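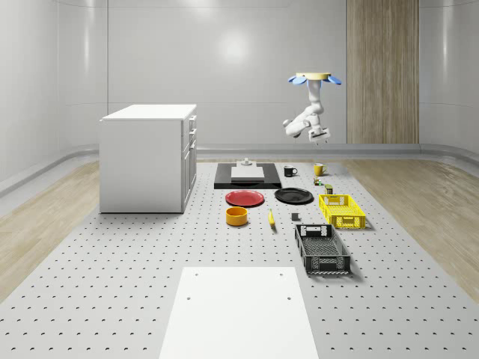

Kitchen layout in simulation, arm raised over the objects.

Teaching by remote control: one operator or several?
Forum: Demonstration and Teaching Methods

Posted by smarquez_wellex
Colleagues are invited to comment on the recording procedure proposed for the Skement kitchen tasks. The first task is to place the banana in the orange bowl. The second is to move the yellow mug on to the red plate. Operators will guide the arm by remote control in simulation, and each completed run will be kept as a demonstration. Our target is 996 runs. I propose that a single trained operator record all of them, so that the movements remain consistent.
Shiela Marquez, Wellex

Reply by s_shboul
I must disagree with the proposal. At Phromma we recorded 839 runs with one operator, and the trained arm copied his habits faithfully, including a needless pause before every grasp. I would recommend at least four operators.

Reply by hourani.samira
I support the original proposal in part. Four operators will approach a mug handle in four different ways, and a small model may settle on none of them. Could the approach direction be fixed in the written instructions, with the remainder left to the operator?

Reply by smarquez_wellex
That would be acceptable. A second view is attached for the discussion of approach direction.

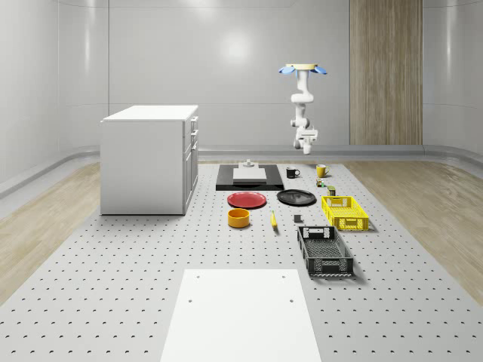
Second view of the same layout. Both mug handles point to the right.

Reply by d_pisharody
With the handles as shown, I would ask operators to grasp each mug by the rim from above. The fingers already point downwards and the wrist need not turn. May I also ask whether the crates are to remain in place for the first task? They play no part in it.

Reply by smarquez_wellex
They will remain. The arm should learn the task with other objects present.

Reply by s_shboul
I accept the rule on the rim grasp. I do not accept a single operator, and I ask that my objection be recorded.

Reply by hourani.samira
May I suggest a trial of 16 runs from each of two operators before the matter is decided?

Reply by smarquez_wellex
Agreed. The trial will take place in June and the results will be posted in this thread.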